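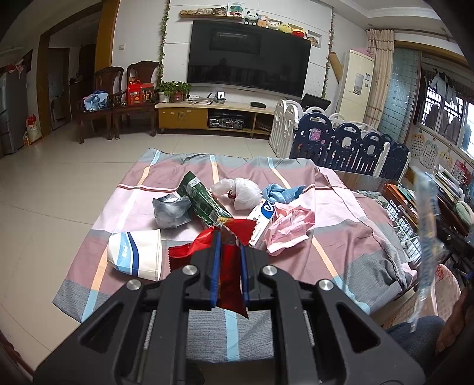 Reading notes, May 2018

I finished Skerkedar on the train last week and have been putting off writing it up, mainly because I wanted to check the chronology first. It took two passes. The novel runs 400 pages and is divided into unnumbered sections, some of them a paragraph long, and the dates are given only by reference to the water level in the town reservoir. If you keep a pencil handy and note each level in the margin, the order of events can be worked out by the middle of the book. If you don't, the marriage in the second half will seem to happen before the couple have met.

The setting is an island of that name, cold and thinly populated, with a cannery and a ferry that comes when it comes. The narrator is a hydrographic surveyor called Lightfoot, sent out to revise the charts of the harbour after a ship strikes something that isn't marked. Lightfoot's first name is never given, and neither is Lightfoot's sex. I went looking for a pronoun and found none, including in the long dialogue sections where other characters would be expected to supply one. It is done without any strain in the syntax, and I was well past the first hundred pages before I noticed.

The survey itself is described in detail. There are soundings, corrections for tide, a disagreement over datum that goes on for most of a chapter. I have done a small amount of levelling work (on land, years ago) and the procedure reads as correct to me, apart from one closing error that is distributed in a way I would have been told off for. Readers with no interest in survey practice may skip these parts, although the datum argument matters later. The two parties to it, Lightfoot and the harbourmaster Kondel, are each measuring from a different zero, and when Kondel finally produces his father's notebooks the difference between the zeros is the depth of the unmarked rock.

Kondel is the best thing in the book. He is dull on purpose. He repeats himself, he reads the tide tables aloud at dinner, and he has a theory about the cannery's accounts that he explains three times with small variations. By the third version the variations have become the point, and I went back and compared them line by line. One figure has changed. The author doesn't draw attention to it.

I am less convinced by the mainland chapters. Lightfoot returns to Prusberg twice, once for a hearing and once for a funeral, and in both cases the prose loosens. Prusberg is a generic capital: trams, grey offices, a river with bridges over it. The island has a specific colour of mud and a specific way of fastening doors, and the city has nothing equivalent. The hearing could be cut by half. The transcript format, which has been used in too many novels lately, adds length and takes away Kondel's voice, the one thing a reader would want from him at that stage.

The funeral is better, if only for the coat. I won't explain that.

A note on structure. Sections are separated by a blank line, and where the blank line falls at the foot of a page the typesetter has not marked it in any way. In my paperback this happens in at least two places where it affects the meaning. On one of them a conversation in the cannery appears to continue straight into a conversation on the ferry, with different speakers, and I read it as a single exchange until somebody mentioned seasickness. An asterisk would have fixed it. I don't know whether the hardback has the same problem.

Darnell Okafor lent me his copy of the author's earlier book of stories after I complained to him about the hearing chapter. He thinks the novel began as one of those stories, the one with the lighthouse supply boat, and having read it I agree with him. The story is 90 pages, so closer to a novella, and it contains an early Kondel under another name. He is talkative and rather charming there. Taking the charm out was the right decision. The story also gives the surveyor a pronoun, which I will leave for you to find or avoid.

On the ending: the last section returns to the chart, now printed, and lists the corrections made. It is laid out as a notice to mariners and occupies a page and a half. I have seen a couple of readers describe it as cold. I checked each correction against the soundings given in the text and all of them agree except for one position off the north shore, where the chart shows deeper water than Lightfoot recorded. It may be a misprint. Kondel's boat was moored there, so I doubt it, but I would want to see another edition before saying more.

Next up is a reread of the story collection in order this time, and then a long Norwegian family saga that has been on the shelf since October. The saga has a family tree at the front — with errors, I'm told — so that one will need a pencil as well.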